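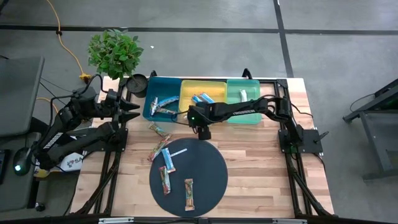
Bench notes, December: sorting cell at the Pearce Street workshop

Search this site Search Enter keywords

The two-arm sorting cell has reached the point where the mechanical side can be left alone and the remaining work is in software and calibration. This item covers the current state of the build, for members who have asked at the desk and for anyone planning to book the cell in the new year.

Layout. The arms are Trossen units, one at each end of the plank tabletop, each on its own black base plate. The bins stand side by side along the back edge in blue, yellow and green, and the round dark mat in front of them is the pick area. Wrapped bars are the standard test item. They are light, cheap and stiff enough to survive a bad grasp, and the wrappers give the vision code something to complain about. Please don't eat them. Ruwan Ekanayake keeps the stock in the lower drawer and has a separate box for eating.

Base plates. The first version of the right plate was held with a single clamp and crept outward under fast moves. Shahzad Bukhari re-cut both plates and moved the bolt pattern inboard by 22 mm. After the change, Kamran Chaudhry ran the reach test at full extension for an afternoon and could not measure any creep with the dial gauge. The tabletop itself still flexes a little when both arms stop at once. A stiffener under the planks has been discussed and is not scheduled.

Cabling. Cable loops at the shoulder must be left long. Twice in the fall somebody tidied them with ties, and on both occasions the arm faulted at the end of its travel. If a loop looks untidy, check it through the full joint range before touching it. Extension cords on the floor are to be unplugged at the wall end at closing.

Floor tape. The black tape is the reference for the position of the frame. The frame was squared to it before calibration, and if the frame is moved off its marks the stored camera transform is wrong and the calibration has to be run again. That takes 14 minutes when it works the first time. Sweep around the tape, and do not replace worn sections without telling Noman Khattak.

Software. Control runs on Clusta, with the task scripts in the shared repository under Stirkero. The planner treats the table as a left zone and a right zone with a shared strip in the middle. Only one arm may hold the lock on the shared strip. The lock was being released at the start of the retreat move instead of the end, which explains the near-contacts logged last month. Shahzad Rind fixed it and added a 30 mm margin on either side of the strip. The margin costs some cycle time. It stays until the joint limits have been reviewed.

Results. The log now holds 1,649 completed picks. Most failures are of one kind: a bar lying across the rim of the mat, with one end on bare wood. The height estimate averages the two surfaces and the fingers close slightly high. Bars touching each other are the second kind, and the segmentation merges them when the wrapper colors are close. Noman is collecting more of both cases, so if you are running a session, place a few bars badly on purpose and save the log.

Bin assignment is by configuration file and has no fixed meaning. Several people have assumed that blue is the reject bin. Read the file before you start, and put your initials in the header if you change it.

Open items:
Finger pads for the left gripper, second print. The first set was too soft.
Emergency stop to be moved within reach of the keyboard.
Replacement for the Usport hub, which drops one camera after several hours.
Written startup procedure. Kamran has a draft and wants someone who has never used the cell to try it.

Bookings are on the sheet by the door. New users need one supervised session first; ask Ruwan or either Shahzad.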